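강의 홈 | 강의계획서 | 강의노트 | 과제 | 자료실 | 로그인

실내 표면 디자인 입문
강의노트 4: 반복 무늬와 리피트, 그리고 벽지 계산
2023. 4. 24.

지난 시간에 과제 받아 보고 조금 놀랐어요. 모티프는 다들 정말 잘 그렸는데, 그걸 벽에 이어 붙이는 순간 줄이 생기고 구멍이 나더라고요. 그래서 오늘은 진도를 살짝 늦추고 리피트 이야기만 하겠습니다. 제가 학생 때 제일 싫어했던 부분이기도 해요. 그림 그리러 왔는데 왜 나눗셈을 시키나 싶었거든요. 그런데 나중에 벽지 회사에서 일하면서 제일 많이 쓴 게 바로 그 나눗셈이었어요(연필보다 계산기를 더 많이 잡았습니다, 진짜로!).

1. 모티프와 리피트

용어부터 다시 맞출게요. 모티프는 무늬의 낱개입니다. 잎 하나, 꽃 하나, 초승달 하나. 리피트는 그 모티프들이 들어 있는 최소 단위, 그러니까 똑같이 찍어서 이어 나갈 수 있는 한 칸이에요. 모티프가 하나뿐인 리피트도 있고 서른 개가 든 리피트도 있습니다. 시험지에 두 말을 바꿔 쓰는 사람이 해마다 나오는데, 올해는 좀 줄었으면 좋겠네요.

리피트 크기는 세로와 가로를 따로 적습니다. 가로는 대개 롤 폭에 묶여 있어요. 폭이 53cm인 벽지라면 가로 리피트는 53cm이거나 그걸 똑같이 나눈 값이 되고요. 세로는 훨씬 자유롭지만 예전 롤러 인쇄에서는 롤러 둘레가 한계였습니다. 53cm나 64cm 같은 어중간한 숫자가 카탈로그에 자꾸 나오는 것도 이런 기계 치수의 흔적이라고 보면 돼요. 디지털 인쇄는 이 제약이 거의 없어서 벽 한 면 전체가 리피트 하나인 것도 만들 수 있습니다.

2. 맞춤 방식

롤과 롤이 만나는 방식은 크게 셋으로 나눠서 외우세요.

무맞춤: 옆 롤과 무늬를 맞출 필요가 없습니다. 세로 줄무늬나 잔잔한 질감이 여기 들어가요. 버리는 종이가 제일 적습니다.

정맞춤: 같은 높이에서 무늬가 그대로 이어집니다. 모든 폭의 위쪽 끝이 똑같은 그림으로 시작하니까 재단할 때 덜 헷갈려요.

엇맞춤: 옆 폭이 리피트의 절반만큼 내려가서 만납니다. 하프 드롭이라고도 하죠. 한 폭 걸러 한 폭씩 같은 그림이 나와요. 눈이 가로줄을 덜 느껴서 꽃무늬에 많이 쓰는데, 재단은 조금 귀찮습니다. 저는 엇맞춤을 제일 좋아해요. 같은 모티프를 써도 벽이 훨씬 부드럽게 흘러가거든요. 이건 취향이니까 시험에는 안 냅니다.

제가 수업에서 자꾸 꺼내는 견본책이 Bandar 것인데, 거기 뒷면을 보면 맞춤 방식이 기호로 찍혀 있습니다. 화살표 두 개가 마주 보면 정맞춤, 어긋나 있으면 엇맞춤이에요. 자료실에 스캔본 올려 두었으니 꼭 한번 넘겨 보세요. 견본책은 만져 봐야 맛인데 스캔이라 좀 아쉽긴 하네요.

3. 대칭

좌우대칭 무늬는 만들기 쉬워 보입니다. 반쪽만 그려서 뒤집으면 되니까요. 그런데 가운데 축이 생기는 순간 그 축이 벽의 어디에 오느냐가 큰 문제가 돼요. 축이 벽 중앙에서 손바닥만큼만 비켜나도 사람들은 금방 알아챕니다. 뭐가 이상한지는 몰라도 이상하다는 건 알아요. 그래서 대칭이 강한 무늬는 구석에서 시작하지 말고, 중앙에 추를 내려 수직선을 긋고 거기서부터 양쪽으로 붙여 나갑니다.

흑백은 더 까다롭습니다. 색이 있으면 색이 시선을 나눠 가지는데, 흑백은 검은 덩어리와 흰 바탕이 정면으로 맞붙어요. 바탕이 오히려 무늬처럼 튀어나와 보이기도 하고요. 과제 낼 때 실눈을 뜨고 한 번 보라고 한 게 이것 때문이었어요. 실눈으로 봤을 때 엉뚱한 얼굴이나 화살표가 보이면 고쳐야 합니다(제 첫 작품에서는 개구리가 보였어요).

스케일도 같이 생각해 봅시다. 같은 계열의 잎 무늬라도 한 면은 작게, 옆면은 크게 쓰면 느낌이 확 달라집니다. 큰 쪽이 앞으로 다가오는 것처럼 느껴지고, 좁은 공간에서는 그게 답답할 수도 있고 아늑할 수도 있어요. 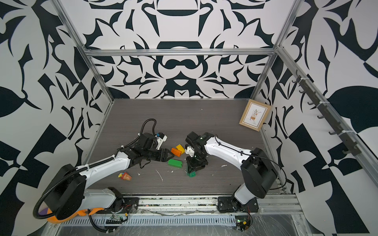 작년에 이 수업을 들은 한 수강생은 강의평에 큰 무늬는 넓은 벽에만 쓰는 줄 알았는데 현관 같은 좁은 곳에 붙여 보니 훨씬 시원해 보이더라고, 교재에 적힌 말과 반대라서 당황했다고 썼습니다. 저는 이 말에 절반쯤 찬성이에요. 큰 무늬는 좁은 벽에서 모티프가 통째로 다 보이지 않습니다. 눈이 잘려 나간 나머지를 알아서 상상하니까 벽이 바깥으로 더 이어지는 것 같은 느낌이 나요. 다만 모서리가 많은 공간에서는 그 잘린 자리가 너무 자주 나와서 어수선해집니다. 현관이라도 기둥이 툭 튀어나온 집이면 저는 말릴 것 같아요.

4. 모서리 처리

모서리에서는 한 폭을 그대로 꺾어 돌리지 않습니다. 벽이 완전히 수직인 집은 거의 없거든요. 안쪽 모서리에서는 폭을 잘라서 1~2cm만 옆 벽으로 넘기고, 새로 수직선을 긋고, 남은 조각을 겹쳐 붙이면서 시작합니다. 무늬가 그만큼 먹히죠. 잔무늬는 티가 안 나는데 굵은 곡선이 지나가는 자리면 어긋남이 그대로 드러나요.

그래서 시공 전에 폭 나누기를 종이에 먼저 해 봅니다. 어느 모서리를 희생할지 정하는 거예요. 보통은 방문 위쪽이나 문 뒤, 들어오면서 등지게 되는 모서리를 고릅니다. Hemberg 시공 안내서는 창문 옆에서 시작하라고 하고 Fallimitz 쪽은 가장 눈에 띄는 벽의 중앙에서 시작하라고 하는데, 둘 다 자기 무늬에 맞춰 쓴 말이에요. Hemberg는 잔무늬가 많고 Fallimitz는 큼직한 대칭 무늬가 많으니까요. 안내서는 꼭 그 회사 무늬와 같이 읽으세요.

5. 롤 수 계산

자, 드디어 나눗셈입니다. 순서대로 따라오세요.

(가) 벽 높이에 여유분을 더합니다. 위아래 합쳐 10cm로 하겠습니다.
(나) 그 값을 세로 리피트로 나누고, 소수점은 무조건 올립니다.
(다) 올린 값에 리피트를 다시 곱합니다. 이게 한 폭의 재단 길이예요.
(라) 롤 길이를 재단 길이로 나누고 이번에는 버립니다. 한 롤에서 나오는 폭 수입니다.
(마) 벽 둘레를 롤 폭으로 나누고 올려서 필요한 폭 수를 구합니다.
(바) (마)를 (라)로 나누고 올리면 롤 수가 나옵니다.

예를 들어 볼게요. 벽 높이 240cm, 세로 리피트 64cm, 롤은 폭 53cm에 길이 10m, 정맞춤입니다. 240에 10을 더하면 250, 64로 나누면 3.9쯤 되니까 올려서 4. 4 곱하기 64는 256cm. 1,000을 256으로 나누면 3.9쯤인데 이번에는 버려서 3폭입니다. 조금만 더 길었으면 네 폭이 나왔을 텐데 아깝죠! 벽 둘레가 780cm라면 53으로 나눠서 14.7쯤, 올려서 15폭. 15를 3으로 나누면 딱 5롤입니다.

딱 떨어진다고 5롤만 주문하면 안 돼요. 한 폭만 잘못 잘라도 끝입니다. 게다가 나중에 추가로 주문하면 생산 번호가 달라서 색이 미묘하게 다른 롤이 올 수 있어요. 저는 한 롤을 더 넣어서 6롤로 적습니다. 과제에도 여유 롤을 따로 표시해 주세요. 안 적으면 감점입니다.

엇맞춤은 (다)까지 똑같이 하고, 짝수 폭에 반 리피트를 더해야 하는지를 따로 봅니다. 롤 두 개를 나란히 펼쳐 놓고 번갈아 자르면 손실이 줄어드는 경우가 많아요. 이건 말로 하면 꼭 헷갈리니까 다음 시간에 종이 띠로 해 볼게요.

6. 과제

Zürcher 견본책에서 무늬 하나를 골라 세로 리피트와 맞춤 방식을 확인하고, 지금 살고 있는 방 한 칸의 폭 나누기 도면과 롤 수 계산을 제출하세요. 창문과 문은 빼지 말고 그냥 벽으로 계산합니다. 도면 축척은 자유인데 모서리 네 군데 중 어디를 희생했는지 표시하고, 고른 까닭을 공백 포함 2,000자 안으로 써 주세요. 길게 쓴다고 점수가 올라가지는 않습니다.

교재는 71쪽의 맞춤 기호 표까지 읽어 오면 됩니다. 다음 시간에는 종이 띠를 자를 거니까 가위, 풀, 30cm 자를 챙겨 오세요. 칼은 안 가져와도 돼요.

이전 강의노트 | 목록 | 다음 강의노트 | 맨 위로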